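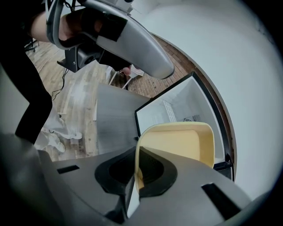

I want to make the case for the small refrigerator, and I want to make it to people who own a big one and have never thought about it. I was one of you for most of my adult life. I had the kind with the double doors and the water spout, and I loved it, and I threw away a shocking amount of food out of it.

Then I moved to Custbridge, into a one-bedroom over a shoe repair place, and the kitchen had a gap under the counter where a refrigerator was supposed to go. I measured it three times hoping it would grow. A full-size model would have had to stand in the hallway, so I bought a little one, told myself it was for a few months, and felt sorry for myself all the way home.

That was four years ago. I could have replaced it by now, and I don't want to!

## What I used to keep

When I packed up the old kitchen I found two open jars of the same mustard, a bag of something green that had become a liquid, and a bottle of fish sauce older than my car. There was half a lemon in nearly every corner. I had been cleaning that refrigerator every spring and every spring it filled up again, and I blamed my own laziness, when really I think the thing was just too deep. Food went to the back and was gone. I'd buy more yogurt because I couldn't see the yogurt.

A small refrigerator can't hide anything from you. You open it and there's dinner, or there isn't. I know what's in mine right now without getting up: eggs, butter, half a cabbage, a container of beans, milk, some good cheese from the Saturday market at Dandevgate, and a jar of pickled peppers I'm being careful with because it's the last one. That's a perfectly good weekend of eating. I'm excited about the cabbage, to tell you the truth (butter, black pepper, a hot pan, leave it alone until the edges go brown).

## Shopping like a person who lives somewhere

The first objection I always get is that you have to shop more often. Yes, you do. I go out for food three or four times a week, and it's the best change that came with the whole business.

I used to do one enormous run on Sunday evenings, along with everybody else in the county, and come home with a trunk full of guesses. What will I feel like eating on Thursday? I never had any idea. So I'd buy chicken, and on Thursday I'd look at the chicken and order noodles.

Now I walk down to Toma, the grocery on my corner, usually on the way home, and buy what I'm going to eat tonight and maybe tomorrow. The bag weighs nothing. I know which day the bread comes in and that the tomatoes in the back crate are riper than the ones up front. In September, when the plums come, I buy five at a time and eat them standing at the sink, and then I go back for five more. You can't do that with a month's worth of plums in a drawer, going soft at you.

I'm well aware that I have a grocery on my corner and plenty of people don't. When I lived out past the highway, the nearest store was a 20-minute drive and a small refrigerator would have been a punishment. Same goes if you're feeding kids, or working nights, or getting through a winter where the road closes. I'm not coming for your chest freezer. If you hunt, or garden seriously, or have three teenagers, please go on exactly as you are.

But a lot of us live alone, or with one other person, in towns with sidewalks, and we're still keeping a refrigerator the size of a phone booth so that we'll be ready for a party of twelve. I've thrown one party of twelve in my life. I put the drinks in the bathtub with ice and it was great.

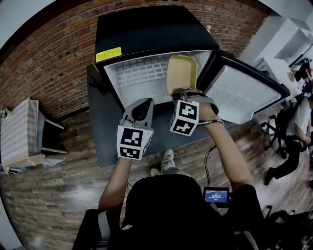 The second objection is money, and I took that one seriously enough to keep my receipts. My last full year with the big refrigerator, groceries for one person came to a little over $3,000. My first full year with the small one came to $2,458. I paid slightly more for each item, since the corner store can't match the warehouse place on a flat of anything, and I still spent less, and I ate better cheese. I won't pretend it's a scientific study. I also ate fewer frozen dinners that year and was briefly obsessed with lentils. Still, I was buying the food I ate and very little else, and I can't see how that wouldn't add up.

Third objection: leftovers. Here I have to give some ground. A big pot of soup is a real problem. You can't put the pot in, so you have to portion it out while you've still got your apron on, and if you've made too much you're knocking on the neighbor's door with a jar. I've come around to liking that part. The man at the shoe repair place gets a lot of soup from me. But if you're someone who cooks on Sunday and eats it through Friday, I can see how you'd find this maddening.

And the freezer is bad. Mine holds one tray of ice and a bag of peas if I flatten the peas. Ice cream has to be eaten on the day, which I've managed.

## The part about the kitchen

I didn't expect to care about this, but the room is so much nicer. The counter runs straight over the top, so I've got somewhere to roll out dough. There's no hulking thing by the window, and no door covered in coupons and dentist cards. I put a shelf up at eye level for the food that never needed to be cold in the first place, and it turned out to be half of what I owned! Onions, potatoes, hot sauce, peanut butter, honey, most fruit. The bananas are much happier.

My sister visited from Skadard last winter and spent the first evening looking for the real refrigerator. By the third day she was coming down to the store with me and arguing about which melon. She has a huge one at home, still, and says she's keeping it. She did call me afterward to say that she'd cleared the back of it and found four jars of capers.

So my advice, if you're moving, or if the old one has started making that noise, is to look at what you ate last week. Write it down if you like. Then go and look at the size of the thing you're keeping it in, and at least walk past the little ones in the store before you order the same model again. You might measure the gap and find there's room for a stool.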